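## 3. Playing your first record

1. Set the Wetine turntable on a level shelf and remove the foam from under the platter.
2. Lower the platter onto the spindle and fit the belt.
3. Set the speed switch to 33 for an LP. Use 45 for singles.
4. Raise the lever, move the arm over the lead-in groove, then lower the lever.

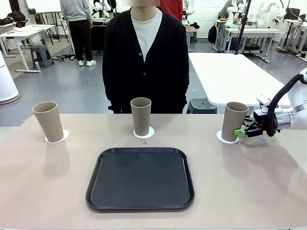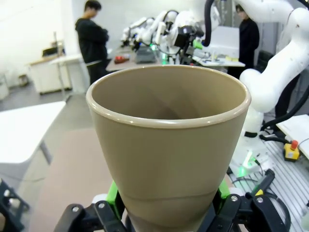
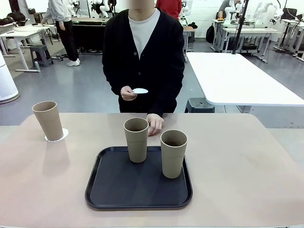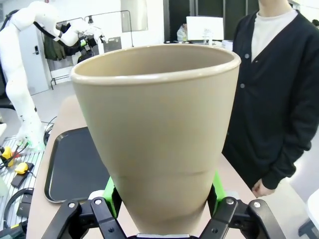
**Caution:** Close the dust cover while a record is playing, and do not rest anything on it. The cover flexes, and vibration from it reaches the stylus. Drinks belong on another surface – a tall cup like the tan ones shown, wider at the rim than at the base, is easy to knock over.

**Note:** Replace the belt if the speed drifts. Order part 179 from Surnport.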